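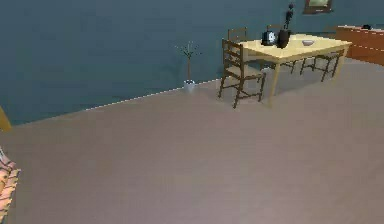 The dining area in one of the simulated homes used for test runs at Dinen.

Dinen plans and checks home layouts for Falstead, a housing provider with flats in several towns. Until August the checking was done by hand. A planner opened each layout, moved a virtual viewpoint through the rooms and noted where a household robot would have trouble getting past the furniture. Most of that work is now done by a program called Gristine, which drives a simulated robot through the rooms overnight and leaves a report for the morning.

The lead planner has worked on layouts since the company began. She describes the old routine without much fondness. "You would do a dining room, then a bedroom, then another dining room. By mid-afternoon you were looking at chair legs and not seeing them."

A planner could clear 20 layouts in a shift. The overnight run handles 192. It stops at any layout where the robot has failed to reach a target or has touched something, and those are passed to a person. On the morning of our visit, 19 November 2022, there were 44 in the queue.

She says the number matters less than the mix. "Before, most of what I opened was fine. Now everything I open has something wrong with it. The day is shorter on paper and harder in the head." 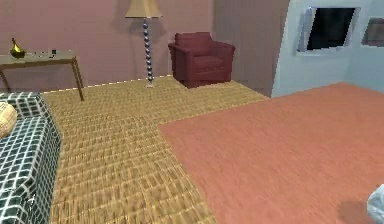

Edges between floor coverings take up a good part of her time. The software treats a change of surface as a possible step, and the height is often missing from the plan. She looks up the product, enters the value and sends the layout back. If there is no value to be found, she marks it for a site visit.

The site visits are new. Two of the planners now spend part of each week in occupied flats with a tape measure, which was never in their job description. One of them told us he had asked for the change to be put in writing, with travel time counted as working hours. "They agreed, but it took until the second draft."

No posts were cut. The evening shift was closed, however, and with it went the shift allowance. Staff who had relied on it were offered training on Guérin, the tool used to write the test routes. The course lasts 64 hours and is paid.

The lead planner took it too. She can now change a route herself when a run fails for a poor reason, such as a target placed inside a table. She still walks through a few passed layouts by hand each week. "I pick them at random. The report says they are clear and I want to see for myself."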